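The Long Wait Over a Carrot
What happens in the seconds when a kitchen robot looks like it's doing nothing
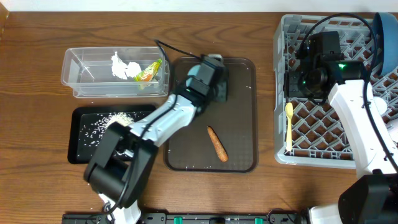 Two arms, one tabletop: the carrot on the brown tray, the rice to its left and the dish rack to its right.

I had been in the building for maybe ten minutes when I asked my first dumb question, which was whether the robot had crashed.

"It's thinking," said Noemi Monti, without looking up from her laptop. Then she looked up. "Okay, no. It's replanning. Thinking is the nice word."

Monti runs the planning side at Valell, a small software outfit on the second floor of a former shoe warehouse in Indham. They don't build arms. They buy the arms and write what goes on top: the part that looks at a table full of stuff, decides what the stuff is, decides what to do about it, and then tells a lot of motors how to move without smacking into each other. Their whole product, which they call Caruso (after a cat, I was told, and the cat was named after the singer), fits on a thumb drive.

I came in February because I wanted to write about clearing the table. I hate clearing the table. My family has heard plenty about this. And I had a notion that a machine that could do it would be mostly a matter of good hands, so I expected to spend the day hearing about fingers and rubber and grip strength. I heard about those for maybe five minutes. The rest of the day was software, and a good chunk of that was rice.

Let me tell you about the rice! To you and me, spilled rice is one thing. It's "the rice." You see it on the tray and you see the few grains that got away onto the wood, and you already know you're going to scoop the pile and chase the rest. Caruso's perception code wants to draw an outline around each object and give it a name. Early versions took a good look at a tray like this one and reported 411 objects. Every one of them needed a plan.

"It ran out of memory before it picked up anything," said Samuele Bortolotti, who wrote that version and seems almost proud of it. He has since taught the system that some things come in heaps. A heap gets one outline and a fuzzy edge, and the strays go on a separate list that he calls crumbs, whatever they're made of. The crumbs list gets handled last. White grains on a black tray are easy, he told me, and he'd like it noted that he can also do dark lentils. On the brown tray, where there are just a few pale specks near the edge, the software still sometimes can't decide between food and glare.

Glare is the other big topic. Clear plastic drives these people nuts. A depth camera works out how far away things are, and when it's pointed at a see-through box it tends to report whatever's behind the box, or nothing, or a sort of shimmering mush. So the crumpled tissue inside the container comes through pretty well, and so does the little snack packet next to it, but the walls around them can vanish completely. If you believed the raw numbers you'd send a gripper straight through the side.

The fix, for now, is to guess. Caruso looks for the bright lines where light catches the edges and corners, fits a box to them, and treats the inside of that box as a place you may only enter from the top. Giorgia Amato, who does the controls, showed me the guess on her screen as a wobbly blue outline. It was off by the width of my thumb. She frowned at it and nudged a setting, and then it was off by the width of my thumb on the other side.

So, the waiting. Two arms sharing a table is a scheduling problem as much as anything. The left one wants to swing over the middle, the right one is busy over the dish rack, and each has an elbow that takes up far more room than you'd think. Before either moves, the planner sketches out possible paths for both and throws away the ones where they'd touch. It has a budget of 900 milliseconds to find something decent. If it doesn't, it relaxes a rule and starts over -- and that's when you get the long pause, with the gripper hanging there and a visitor asking if it's broken.

I asked Amato why they don't just have the arms take turns. She said they used to, and it was perfectly safe, and it took so long to clear one lunch that people went and had another lunch.

The cables are her headache, too. The arms in the planner's model of the world are clean, stiff shapes. Real arms have a cable running along them that loops up and sags and drifts around. Amato's code wraps each loop in an imaginary balloon and forbids anything from entering it, so the planner sometimes turns down a path that any human would call fine. She'd love to shrink the balloon. She's got a drawer of snagged connectors that says otherwise.

My favorite part of the afternoon was the log viewer. It's called Passtead, and it was written by Ülle Žukauskas, who came from video games and thinks everybody else's debugging tools are hideous (she used a stronger word). You can drag a slider back through a run and see, at each moment, what the software believed. She had 1,300 runs saved. We scrolled through one where it believed the carrot was a handle. It was very sure, too -- the confidence bar was nearly full -- and it had a whole plan for lifting the tray by it.

"That's the one I show to new hires," Žukauskas said. "Seeing it drop things doesn't teach you much. You want to see what it had in its head."

I sat with Passtead for over an hour. I found myself rooting for it, the way you do for a toddler with a shape sorter. It got the spoon in the dish rack right away, which surprised me, given that the lattice behind it is all little diamonds and to my eye just the thing to confuse a camera. Bortolotti said yellow on gray is a gift. Ask him about a steel spoon sometime.

By 4 p.m. I'd stopped asking whether it had crashed. I'd gotten to where I could almost call the pauses: long when both arms needed the middle, short when each had its own side. Monti says that everyone picks this up eventually, and that she's caught herself doing it at home, standing at the sink with a plate in her hand, waiting for her husband's elbow to clear.

Next on their list is sauce.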